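Kitchen scale drift, part 2

July 8, 2021

The first post covered why I stopped measuring flour by volume. After that I got several emails asking whether a cheap scale is good enough. Mine is a Gamage, bought in January, and I have now checked it often enough to have an opinion.

The check is simple. Put a known weight on the scale, write down the reading, take it off, and see whether the display returns to zero. I use a 200 g calibration weight. Over 17 checks the Gamage never missed by more than 2 g, and the larger errors all came in the first minute after power-on. I now switch it on before I get the ingredients out.

Small additions are the weak point. Like many kitchen scales, it seems to track zero on its own: if the load changes very slowly, the software treats the change as drift and cancels it. Trickle salt into a bowl and the display may sit still for the first 3 g. Adding the same amount in one go registers correctly.

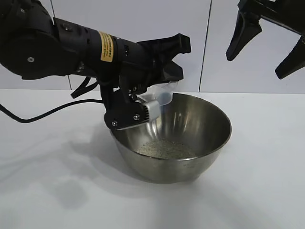 There are two ways around this. One is to weigh small amounts in a separate light container and tip them in afterward. The other is to leave a load on the pan, tare only once, and do the subtraction on paper. I prefer the first for yeast and salt and don't bother with either for water.

Damilola Onuoha wrote in to say that her Prunora behaves the same way but loses its tare when it shuts off after 37 seconds. The Gamage stays on for roughly three minutes, long enough for most doughs. If yours has a short timer, write down the empty weight of each bowl on masking tape and stick it underneath.

Battery voltage is the remaining variable. I have a half-dead pair of AAAs set aside and will rerun the checks with those. Results in part 3, along with the corrected table for the Flurkdale rye loaf, where I had the water too low.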